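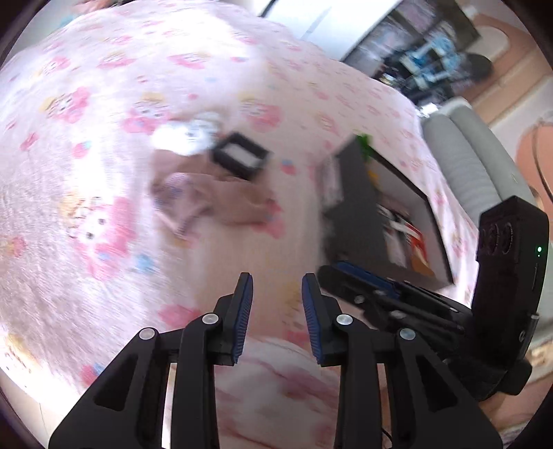 Pink character bedspread, with the dark grey box open on it.

Hi all,

Sorry for the slow reply, I've been meaning to get to this since March and kept getting distracted by the actual sewing. Quoting the bit I'm answering so it makes sense to the digest readers:

> I've got two old doona covers and a stack of pillowcases the kids
> have outgrown. Is it worth cutting them up for quilt backing, or
> does the poly-cotton behave too badly? The last one I tried puckered
> all the way along one side and I nearly threw it in the bin. Also,
> does anyone pre-wash something that's been washed a million times
> already?

Yes, worth it, do it! I've backed four quilts with old bed linen now and I'd only call one of them a disaster (that one was my own fault, I was basting at 11 pm and ran out of pins).

The puckering sounds like a grain problem to me. Doona covers get pulled about so much in the wash and on the line that the edges stop telling the truth. Don't measure from the hem. Snip in about a thumb's length past the hem and tear it, and you'll get a straight line to work from. It makes a horrible noise and frightens the dog but it works. Poly-cotton will tear, it just grumbles more than pure cotton. If it won't tear cleanly, pull a single thread and cut along the gap.

Then press it, and I mean press, up and down, don't shove the iron along. I used to skip this and wonder why my backing came out shaped like a kite.

On the pre-wash question, I wouldn't bother for the shrinkage but I do run one hot wash with no softener. Years of fabric softener leaves a sort of slipperiness that makes the layers creep. I had a set of old sheets from the op shop in Pumville that felt gorgeous and slid all over the place until I'd washed them twice.

Thread: I've been using a 12 weight for hand quilting through the thick bits and it's too heavy for old sheets, you can see every hole. Go finer. The Plavon spools are fine if you can get them, I bought a 1,000 metre cone at the Ellwood market and I'm still going on it. The Zonari ones look lovely and shed lint like a cat, so I've put mine aside for tacking.

One more thing, check for thin patches before you cut anything. Hold the cover up against the window on a bright morning. The middle is nearly always more worn than the sides, where everyone's been lying on it, so I cut my long panels from the outside edges and keep the centre for scrap bags or dusters. Mine came out 220 cm long that way with one join, and I put the join off to one side so it doesn't cop the fold every time.

And keep the buttons and press studs! I've got a jar of them that I will definitely use one day.

Does anyone have a trick for getting old iron-on transfer residue off a pillowcase? I've tried brown paper and a warm iron and all I've done is ruin the ironing board cover - happy to hear from anyone who's had better luck.

Cheers, and good luck with the doona covers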